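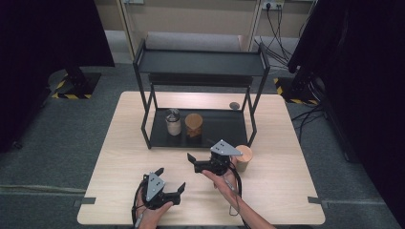
A two-tier shelf, a couple of containers and a paper cup on the worktable.

Turning a table of numbers into a drone piece

I have been making sound pieces out of plain number lists for years now, and I still get a silly thrill every time a column of figures starts to hum. You need very little to try it: a computer, any free audio program that can generate a sine tone at a frequency you type in, and an evening when the neighbors are out (or a decent pair of headphones). No coding, no music theory. If you can sort a spreadsheet, you can do this!

Step one: find your numbers

Pick a list that means something to you. My first good piece, Farnano, came from tide heights copied out of an old harbor booklet. Bus timetables are wonderful. So are knitting patterns, page counts and the distances between streetlights. You want between 12 and 20 values. With fewer than that the piece tends to feel thin, and with a lot more you'll be mixing until June.

Type the values into one column in their original order and leave them alone for now. Please don't tidy them! The odd value that sticks out will probably end up as your favorite moment.

Step two: choose a range

Every value has to become a pitch, so decide on your lowest and highest frequencies. I like 100 Hz at the bottom and 2000 Hz at the top. You can go lower, but small speakers will swallow it and you'll wonder where half your piece went.

Now stretch your list to fit. For each value, subtract the smallest value in the list, divide by the difference between the largest and smallest, multiply by 1900, and add 100. Your smallest number lands on 100 and your largest on 2000, with everything else spread out in between. Put the formula in the second column and drag it down.

One warning about this method: the results bunch up toward the top to our ears, and a piece can come out shrill. If yours does, square the result of the division before you multiply. That pulls the middle values down and gives you a lovely dark floor to build on.

Step three: make the tones

Generate one sine tone per value, each on its own track. Make them long. Mine are 155 seconds each, a length I borrowed from Hafþór Østergaard, who uses it in everything, and it has never let me down. Set the level low, at a tenth of full volume or less, because these things add up fast once they're stacked.

Give every tone a fade-in and a fade-out of at least 20 seconds. A sine wave that starts abruptly clicks, and the click is all anyone will hear.

Step four: stagger them

Here's the fun part. Use the gaps in your list to decide when each tone enters. Take the difference between each value and the next one, ignore any minus signs, and scale those differences so they fall between 5 and 30 seconds. The first tone starts at zero, the second waits for the first gap, the third waits for the second gap after that, and so on down the column.

Listen all the way through before you change anything. When two tones sit within a few hertz of each other they beat, a slow pulsing that you didn't write and couldn't have planned. In my piece Talpur there's a pair that throbs like a distant ferry, and I only found it on the third listen.

Step five: take things out

Mute tracks one by one. If you don't miss a tone, lose it. Erdal Uysal played an early version of Drirmont at a listening night in Pitville and muted four tracks on the spot, with me sitting right there, and the piece was so much better that I went home and deleted them.

Export as WAV if you have the space. Compressed files can smear the very quiet fades.

A few settings worth noting down

Fade shape: curved, if your program offers it. Straight fades sound as if someone is turning a knob.
Panning: low tones in the center, high ones out to the sides.
Reverb: none on the first pass. Try a little later if you must (I usually must).
Playback: quiet, in a hard-floored room, and walk around while it plays. The loud and soft spots move as you do, and a step to the left can make a whole tone vanish.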